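4/15/23

Went to the open day at the Pfeiffer plant in Bristum, mostly to find out whether their new water-based floor finish is as forgiving as the flyer claims. I'm still not convinced.

The tour started in the mixing hall. Our guide said the finish can be recoated in 2 hours. I asked at what humidity and got "normal conditions." That could mean anything. My own basement in March is not normal conditions.

Next came the demo floor, 4 oak panels under very flattering lights. Three had been coated before we got there. The last one was done in front of us, with a brand-new pad, by a man who clearly does this all day. It went on well. I'd have liked to see a visitor try it with a roller from the bottom of the garage.

They also had a scratch test against a rival product called Posten. The Posten panel got 7 passes with the scouring block and theirs got fewer, unless I lost track. When I asked to see it again, the group was already moving on to coffee.

The part I liked was the Iria stain range, shown on real offcuts with knots and sapwood left in. The darker colors looked blotchy on the pine, and they left those samples out anyway. I respect that more than the brochure.

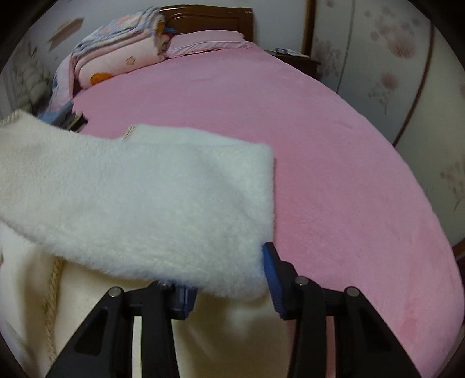
I took home a sample can of the satin and will put it on a closet floor first, with a second coat the next day no matter what the label says.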